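Workshop notebook, Saturday, after lunch

Glaze day at last! I had promised myself I would get to the Tustamov recipe before the end of July, and I very nearly didn't, what with the shelves needing new wash and the door seal on the small kiln coming loose again (fixed for now with a bit of fiber, please be gentle with it).

I mixed 2000 grams dry of the red, which filled the blue bucket nicely and left enough over for a jar on the windowsill. It went through the sieve twice and still felt a touch gritty between my fingers, so I let it sit through my coffee and sieved it once more. Much nicer after that, like thin cream. The Urarar clay takes it well on the test tiles, though I do think the Drekavier body gives a warmer color, and I know some of you will disagree with me!

Bisque went to 1000 degrees Celsius overnight and came out clean except for 2 bowls with hairline cracks at the foot. I have kept them on the end shelf in case anyone wants to try a repair before they go in the scrap bin.

Rims are still the fussy part. The black wants to creep down into the red if the brush is too loaded, so go light, turn the wheel slowly, and stop before you think you should. My best ones were done with the old flat brush from the Abou Jaoude box, which somebody has kindly washed.

Red dish and dark green plate, both with the black rim:

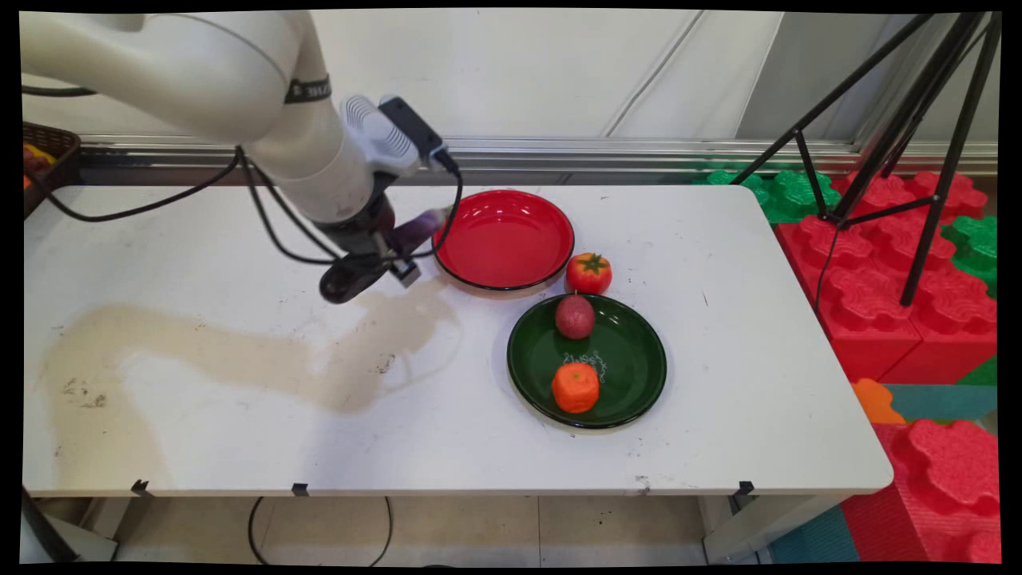
Still to do

Weigh out the dark green, label tile 208 before it gets mixed up with the others, and order more wax.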